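Namlow trial asks how close machines are to doing the housework

By Su-bin Bang
May 26, 2025

The company Flulto has released the first results from its test hall in Namlow, where robots have been trying to do ordinary chores since the beginning of the year. The results are mixed. The machines can pick up many things that people have at home, and they can put some of them in the right place. They are still slow, and they need help more often than the company had hoped.

Flulto ran 553 attempts at simple tasks in the last stage of the trial. The robots finished 272 of them with no help from a person. In the other attempts, somebody had to step in, or the time ran out, or the object ended up in the wrong place. The company counts all of these as failures, also when the robot was only a few centimeters from the goal.

"We decided to be strict," said Jin, the engineer who leads the trial and who uses only one name at work. "If I ask a machine to put a cup on a shelf and then I must get up and move the cup, the machine did not do the job."

The tasks come from a list that Flulto made after visiting homes and small shops in the Namlow area. Some are household chores, for example taking things off a low shelf and putting them back, carrying a bottle to another place, or collecting small objects from a surface. Others come from the shop floor, such as turning packages so that the label faces the customer. No task on the list asks for great strength. Most of them take a healthy adult less than 30 seconds.

For the robots, the same tasks take minutes. The slowest part is usually the last one, when the hand must let the object go. A person feels when a bottle stands firmly and opens the fingers without thinking. The robot has to check first, and very often it checks several times. Jin said that her team could make this part faster, but then more things would fall.

Much of the learning starts with people. Workers at the hall do the chores themselves with a gripper held in the hand, and the movements are recorded so that the software can use them later. The gripper has two fingers, so the worker must also manage with two fingers. Several of them said that this was the most surprising part of the job. Opening a small lid, which they would do at home while talking on the phone, became a problem that they had to plan.

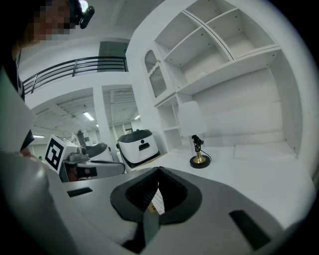 The workers spend their shifts among pieces of furniture and other things that could stand in any apartment. Flulto changes the tasks often, because a robot that knows only one shelf is of little use to a family. In an early stage of the trial, one program learned to place a box very well on the second shelf of a certain bookcase. When the team moved the bookcase closer to the wall, the same program pushed the box against the side panel again and again until it was stopped.

Such small changes are still the main difficulty, according to the report. Light from a different direction, a tablecloth with a pattern, or a cable lying across the surface can be enough to make a good program fail. Clear glass is hard. Soft things are harder. The report says that folding a towel was removed from the list after the first month, and it will come back only when the team has a better idea of how to measure a well-folded towel.

The best results came from tasks with hard objects of medium size, placed on an open surface with some space between them. Here the machines did well enough that the team began to leave them working alone for short periods. The weakest results came from narrow spaces, above all from shelves with small compartments. The arm blocks the view, the fingers touch the walls, and the object gets turned in a way that the software did not expect.

Plilodis, a chain of household goods stores, is paying for a part of the work. It wants to know if a machine could tidy the shelves after closing time, when customers have left things in the wrong places. The chain has 2 stores where it would like to try this, but it has not named them, and it has not promised to buy anything.

A spokesperson for the chain said that speed is not the most important question at night. A robot that needs four minutes for one package could still be useful if it can work until morning. What the chain cannot accept is broken goods. During the trial, the machines dropped objects on most days, and Plilodis has asked for a separate count of the drops in the next report.

The people who do this work today have their own questions. At an open evening in the hall last month, a shelf worker from one of the chain's stores asked who would pick up the glass if a machine broke a vase at three in the morning. Jin answered that, for now, it would have to be a person. Another visitor wanted to know if the robots could clean a bathroom. They cannot, and the company has no plans to test it soon, as water and tight corners would make the work much more difficult.

An older man at the same evening had a more modest wish. He has pain in his back and would like something that picks up things from the floor - socks, keys, the remote control. He told the team that he would not mind waiting ten minutes for it. Jin wrote this down, and picking up from the floor has now been added to the list for the next stage.

Homes are a more distant goal than shops. In a store, the goods are known, and the shelves look almost the same in each building. A home has its own order, and sometimes this order is known only to the people who live there. The report gives the example of a table lamp. A robot can be taught to move around it and not to touch the cord. But if the owner wants the lamp turned a little to the left, because that is where she reads, there is no rule from which the machine could guess this.

Price is another open point. Flulto did not publish the cost of its machines, and when asked, Jin said only that a family would not be able to buy one today. She expects that the first home users will rent a robot for some weeks, perhaps after an operation or when a new baby has arrived. Safety around small children has not been tested in Namlow, and no children are allowed near the machines.

Asked directly if robots can do chores yet, Jin took some time before she answered. "Some chores, in some rooms, if you are patient," she said. She has no robot at home. She owns a dishwasher, and she pointed out that people once discussed this machine in a similar way, although nobody expects a dishwasher to walk to the table and fetch the plates.

The next stage of the trial starts in July. The team will add more soft objects, repeat the tasks with narrow shelves, and try to bring down the number of drops that Plilodis complained about. Flulto also wants to change how the recordings are made, so that the workers do each chore in several different ways. Until now many of them were so practiced that their movements had become nearly identical, and the software learned little about what to do when something goes wrong.

For this reason the company is looking for new people to join the recording shifts, and it prefers those with no technical background. Experience in cleaning, shop work or care is welcome. The shifts last four hours with a break in the middle, because holding the gripper makes the wrist tired. Applications can be left at the reception of the hall in Namlow until the end of next month.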